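# Week 4 notes: When the job becomes showing the job

Course: Work and Automation, evening section
Notes by Areeba Virk

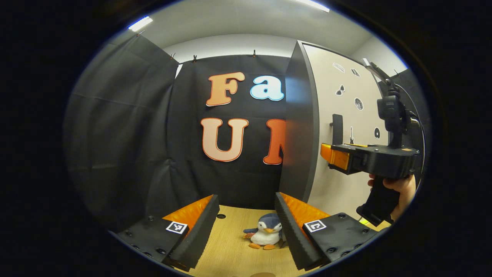

Last week we ended on the question Spyros Psarras raised from the back row, and I promised I'd start with it. He asked whether a person who spends a shift demonstrating a task, so that a robot can pick it up later, is doing the old job or a new one. I've gone back and forth on this all week (my family is tired of hearing about it!), and I think the answer depends a good deal on who you ask and what they used to do before.

Take Lordale, the packing firm in your reading. Before the change, people there were paid by the finished box. Afterward a small group moved over to hand-held grippers, picking up and setting down ordinary objects over and over, and their pay went to an hourly rate. Heledd Sayce, who had packed there for 16 years, told our interviewers she missed the speed of the old line. She also said her shoulders felt better, and that for the first time a supervisor had asked her how she decides where to take hold of something soft. I love that part of the interview and I hope you'll read it slowly.

## Some terms to keep straight

**Demonstration work.** Doing a task by hand, with a tool shaped like the robot's own, so the movement can be recorded and learned from.

**Hidden skill.** What a worker knows and has never had to say out loud. How hard to squeeze a stuffed toy is a fine case, and so is knowing when to let go.

**Task drift.** The slow change in what counts as "your job" while the title on the badge stays the same. At Lordale the badges still said Packer in August, long after the packing had moved.

## Who owns the know-how?

Magdalini Karras takes a firm line in her chapter: if your hands taught the machine, you should have a say in how it's used. Achilleas Mitsotakis-Vlachou is more cautious, and worries that paying for each recording would bring piecework right back in through the side door. I lean toward Karras on most days, though his point about piecework bothers me more every time I teach it, and I'd like us to give it a fair hearing.

## For next time

Please read the rest of the Sayce interview, starting at page 177, and bring one page on a job you have held yourself. Write down something you did well there that was never in the training manual. Rough notes are fine, and so is handwriting, as long as I can read it.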